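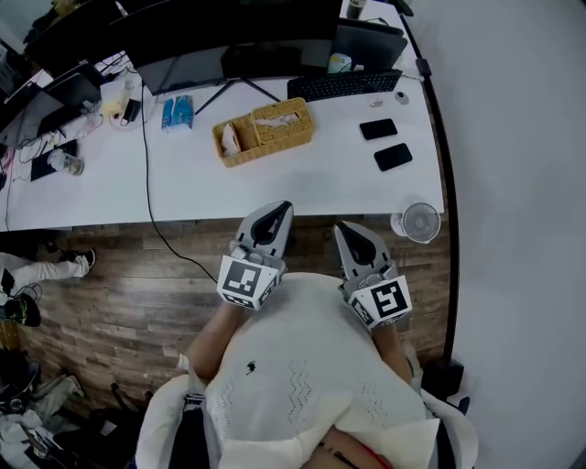
By Zeeshan Tanoli

How to Stop a Rug From Wandering Across a Wood Floor

A rug on a bare wood floor has travel plans. Mine, a wool runner bought from a closing-down sale in Brolelville, used to leave the front door every morning and reach the kitchen by the end of the week, usually with a wrinkle in the middle big enough to hide a shoe. I put up with it for most of a winter. Then my mother-in-law met the wrinkle while carrying soup.

She was fine. The soup was lentil and got into places I still visit. What follows is the method I should have used in the first place. It takes an afternoon, most of which is waiting.

What you need

A rug pad or rubber grip strips (more on choosing below)
Scissors that you don't mind ruining
A tape measure
A vacuum with a bare-floor setting
A soft cloth and whatever cleaner your floor maker approves of
A few heavy books

Step 1. Clean the floor, then the back of the rug

Everyone skips the second half. Flip the rug over and vacuum the back slowly, then roll it up and vacuum the floor where it lay. You will find a gray outline of the rug in dust, like something a detective would chalk. Wipe it up with a barely damp cloth and let the boards dry. No furniture polish and no oil soap under the rug, please. I once polished mine until it shone and then spent an evening wondering why the runner had gotten faster.

Step 2. Find out why it moves

Stand on the rug and twist your foot. If the whole thing slides, you have a grip problem and need a pad. If only the corners lift or fold, the middle is probably fine and strips will do. If the rug creeps in one direction over days, look at which way people walk. Hall runners creep toward wherever the food is.

Also check that your door clears. Mine had room for a thin pad and no more, a fact I learned after buying the thick one. The thick one now lives under the dog.

Step 3. Choose the stuff that goes underneath 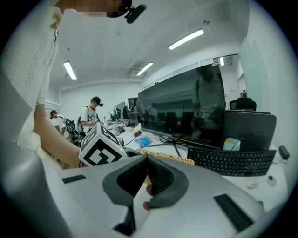
Pads come in felt, rubber, or felt with rubber glued to it. Felt alone is for comfort and does very little to hold a light rug still. For a runner I like plain natural rubber, thin, with an open weave. For corners, get strips, and get ones with some texture to them. The long black strip at the lower right of the photo has fine parallel grooves, and a surface like that is what I look for on the side that faces the floor. Lay grooved strips so the lines run across the direction people walk. I can't prove that this matters, but I've done it the other way and sulked about the result.

Be careful with cheap vinyl mesh. Some floor finishes and some plastics react to each other, and you won't hear about it until you move the rug and see a waffle pattern printed on your oak. Look up your floor finish, and if you rent, ask the landlord before he asks you. Double-sided tape works very well, particularly at removing varnish.

Step 4. Measure and cut

The pad should be smaller than the rug by an inch on every side. My runner is 26 inches wide and 93 inches long, so the pad came out at 24 by 91. Ignore the fringe when you measure. Cut from the back with long strokes and trim in small bites. The pad I bought was a Ballau, at 40 dollars, and it cut cleanly except where I was talking.

If you're using strips, set one at each corner and one in the middle of each long side, a finger's width in from the edge. Press them to the rug, never to the floor.

Step 5. Lay it and leave it alone

Put the pad down first and smooth it from the middle outward. Unroll the rug over it a bit at a time. Don't drag it into place, or you'll drag the pad too and be back at the beginning with worse knees. If you're crooked by a little, lift one end and set it down again.

Put the books on any corner that curls and leave them overnight. I used the Kerslake family atlas, which runs to nearly 1,000 pages and had been waiting years for a purpose.

Looking after it

Lift the rug in May, when the windows are open anyway. Vacuum both sides of the pad, wipe the rubber with plain water, and hang it over a rail out of the sun. Put it back only when it's fully dry. Rubber that crumbles or leaves specks is finished, and should be thrown out before it sticks.

If the rug still creeps after all of this, check for a second rug underneath. My brother-in-law had one. He'd forgotten about it.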